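31 March 2026
By Gladys Muriithi

I've been asked a few times how I plan and check a training course before anyone runs it, so I'm putting the whole thing in one thread. It's about the club night-O at Engebretsen in January, which I set. Two courses, one control I got wrong, and a map problem I should have caught earlier.

The area first. Engebretsen is the forest north of the reservoir. The west half is flat, with young spruce and ditches. The east half is a steep slope with small reentrants and a lot of boulders. The map is 1:10,000 with 5 m contours, and it was last updated before the big storm.

For night training I want simple legs with hard finishes. You can run fast along a track in the dark with any lamp. The last 80 meters into the control is where people lose time, so that's where I put the work when I plan.

My first draft had every control on a boulder. That looks fine on paper. In the forest at night, every boulder in your lamp beam is a possible control, and people end up checking all of them. I took most of them out and used ditch ends, reentrants and small marshes.

Leg 2 on the long course was the one I cared about. From a ditch bend in the flat part, across the main ride, up onto the slope to the top of a shallow reentrant. Straight is a compass run through green for the first half. Left goes around by the Tavard track and comes in from above.

I expected straight to be faster. I walked both in daylight and changed my mind. The green is slower than the map shows, and there are fallen trees in it that aren't mapped. Left is longer and has more climb, but you come down on the reentrant with the slope helping you.

Of the people who sent me their GPS tracks, most went straight anyway. That's normal. When you can't see the forest you trust the red line. The two best splits on the leg both went left.

If you're the setter, walk the legs as well as the control sites. I used to visit only the sites. You can have perfect sites and still have a leg with a wall of windthrow in the middle of it that turns it into a lottery.

Now the one I got wrong. Control 9, "boulder, 1 m, north side." I had taped it in daylight coming from the south, and I put the stand on the boulder I reached first. The mapped boulder was a bit farther north, behind some brush. Drornari runners found it fast because they came in from the south too, the same way I had.

Everyone on the short course came in from the east, and they hit the mapped boulder and found nothing there. That cost people several minutes each. I've removed the leg to 9 from the short course results. Sorry again to those who stood there swearing at me.

What I do now: approach every taped site a second time from a different direction, with the control description in hand and the tape out of mind. If I don't arrive at the tape, something is off and I sort it out before hanging night. 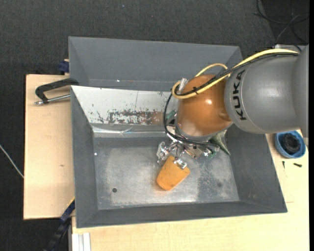

Back to the map. The storm damage in the west is bad enough that I don't think we should use that half for a real race until it's redrawn. For training it's fine if you tell people at the start. I did tell them, but I said it while half the group was still parking, so I'll put it in writing next time.

Some have asked about control markers at night. We hung normal flags with one small reflective strip on the stand. I don't like big reflectors for training. You see them from far off and stop reading the map, and then you're practicing looking for reflectors.

I put the stands low where the terrain allowed it, but never hidden. If a runner is at the right feature, they should see the control. Hiding it in a hole teaches them only that the setter is annoying.

Lamps. You don't need the most expensive one. I ran the check round with mine on the 300 lumen setting and it was enough for the whole long course. On the tracks I could have used more. In the green I turned it down, and the glare off the branches got a lot better.

Start order was fastest last, two minutes apart. It spreads people out a bit, but on the flat part you still saw lamps ahead. If you want people fully alone, use butterfly loops in the middle. I had one drawn at Davum last winter and it worked well, so I'll bring it back.

For those who want to try leg 2 at home: take the map, cover the east side with your hand, and look only at the last part. Decide which direction you want to arrive from. Then uncover the rest and find a route that gives you that direction. Doing it backward feels slow at first and gets quick with practice.

Next one is at Davum. Different terrain, open pine and long low ridges, so I'm planning longer legs and fewer controls. I have a draft with a long leg right across the ridges. I haven't walked it yet, so don't ask me which way is faster.

If you ran Engebretsen and haven't sent your track, please do, bad ones included. The ones with big loops near a control tell me more than the clean ones. That's the end of the thread.

Comments

contour_only: I was one of those at the wrong (right?) boulder on 9. Found another group there and we all agreed the map was wrong. Good to hear we were in the correct place.

P. in M50: Went straight on 2. Lost my glasses in the green and found them again. Would go left next time.

slowreentrant: Could you post the Davum butterfly when it's done? I set for juniors and have never got the middle control to work from all sides.

Gladys Muriithi: Yes, once I've walked it. Put the middle control on something big and don't reuse the same exit direction.

tavardtrack1158: The windthrow is just as bad south of the track, if anyone is planning to cut the corner there.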